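Häufige Fragen zur Datenaufnahme – Projekt Skalludis

Wie viele Beispiele liegen vor?
Stand Juni 2.539 Episoden, davon 228 mit dem Bilderrahmen.

Womit wird aufgenommen?
Mit Handgreifern oder mit Markerhandschuhen – je nach Teilaufgabe. 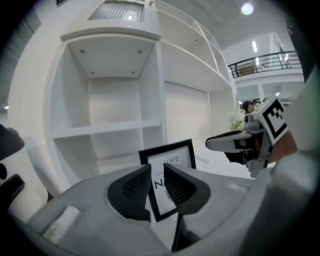 Bilderrahmen zwischen den Fingern des Handgreifers

Welche Objekte sind zulässig?
Nur solche aus der Objektliste. Ergänzungen gibt Hajar Radwan frei. Beim Rahmen wird beidhändiges Halten gesondert erfasst.

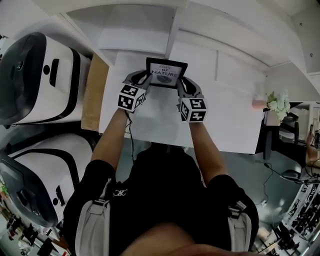 Wann gilt eine Episode als ungültig?
Bei Markerverlust von mehr als 80 Millisekunden. Sie wird verworfen und neu aufgenommen.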